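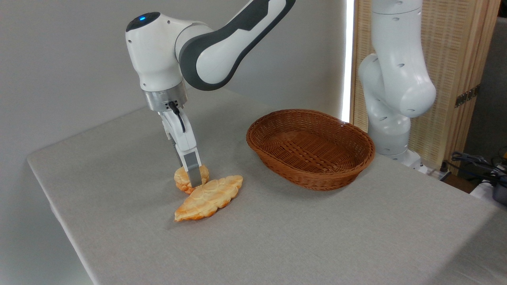 A roll, a pastry, a basket and an arm on the bread table at Sorkitz, Celtthorpe.

Wanted: people to watch a robot pick up bread, and tell us what they think

Sorkitz is opening its Celtthorpe workshop to visitors for one afternoon and evening in September, and we are looking for 70 members of the public to come along, watch the bread demonstration, have a go at directing it, and answer some questions afterwards. We will pay your bus fare and feed you. The food will have been handled by people.

We've spent a good while on putting bakery goods into baskets. You may feel that this problem was solved some time ago, by hands, and you'd be in good company: my mother holds the same view and repeats it at Christmas. But bread is awkward stuff for a machine. Every roll is a slightly different shape, crusts flake, soft things squash, and a gripper that is perfectly at ease with a metal block can make a sad mess of a pastry. We think ours has become reasonably polite. We would like to hear whether people who don't work here agree.

Who we're after

Anyone over 18 who can get to Celtthorpe. You don't need to know anything about robots, and if you build them for a living we'd ask you to leave the place for somebody else (write to us anyway, we'll have you round another time and you can be rude about our cabling).

We're particularly keen to hear from:

people who work, or used to work, in a bakery, café, canteen or shop
people who have never seen a robot arm up close
people who have trouble gripping or lifting things
people who think the whole business is daft

The last group was badly under-represented at our previous open day. Everybody who came was delighted with everything, and we learned nothing at all from the comment cards except that the coffee was weak.

What the visit involves

You'll come in a party of five. Each visit lasts an hour and a half, and the last party goes in at 6 pm.

Ksawery Mazurek, who runs the demonstration, will meet you at the door and give you a short safety talk. Please laugh at the joke about sandwiches. After that you'll stand behind the yellow line and watch several rounds of the arm working through a batch of bread, at its normal speed, with no commentary. We leave the commentary out on purpose. When Ksawery explains what is going on, visitors become very forgiving.

Then it's your turn. One at a time you'll sit at the side desk and choose which item the arm should go for next, using a tablet with large buttons. You can stop it whenever you like, and there is a red button for that purpose which has been pressed by visitors for every reason from real alarm to wanting to see what the red button did. Both are fine.

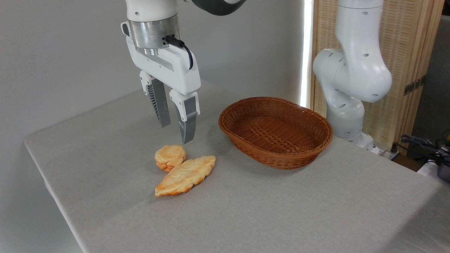

Fingers open over the bread. Visitors choose which piece goes next.

The remaining time is for talking. You'll fill in a questionnaire on paper, on your own, and then have a chat as a group with Leokadia Bednarek. She'll ask whether the arm seemed too fast or too slow, whether you could tell what it was going to do next, and whether you'd eat something it had handled. She isn't on the engineering side and has no feelings to hurt. Ksawery will be sent out of the room for this part.

The practical side

The workshop is on the ground floor with level access from the yard. There are chairs behind the line for anybody who would sooner sit. It can be chilly, and the compressor next door starts up without warning — it makes a noise like a cow being surprised. If sudden noise is a problem for you, say so when you apply and we'll put you in a quiet slot with the compressor off.

Bread means flour, and some of the pastries contain egg, milk and nuts. Nobody with a serious allergy to any of these should come to this one, I'm sorry to say. The crumbs get everywhere.

Please don't bring dogs. We tried it.

We'll make notes and record the sound of the group chat so that Leokadia can type it up. Names come out at that point and the recording is then deleted. You won't be filmed, and you can change your mind and leave at any time, with your bus fare and your supper. Nothing you say will be used in an advertisement, and given some of what was said by the bakery in Fustano Lane last year, that suits us too.

What you get

Travel within the county, a hot supper from Domański's on the corner (there's a meat one and a vegetable one, and the vegetable one is better), and a look round the rest of the workshop with whoever is least busy. There's no fee on top of this. We did ask.

You don't get to take home the demonstration bread. By the end of a session it has been picked up more times than any roll should be.

How to apply

Send us a few lines by email or drop a note through the workshop door. We need your name, a way to reach you, what you do or used to do with your days, whether afternoon or evening suits you, and which supper you want. Tell us too if you need anything to make the visit easier, such as large print, a seat near the front or someone to come with you. Companions are welcome and get fed as well.

Please also finish this sentence: "If a machine packed my bread, I would..." There's no right answer. We use these to mix the parties, so that you don't end up in a room with four other people who agree with you.

We'll reply to everybody, whether or not there's a place. If more people apply than we can fit in, we'll draw names within each of the groups listed above, and keep a waiting list for drop-outs. If you're offered a slot and then can't make it, do let us know, even on the day. Supper is ordered by noon and Ksawery shouldn't be left alone with the spare portions.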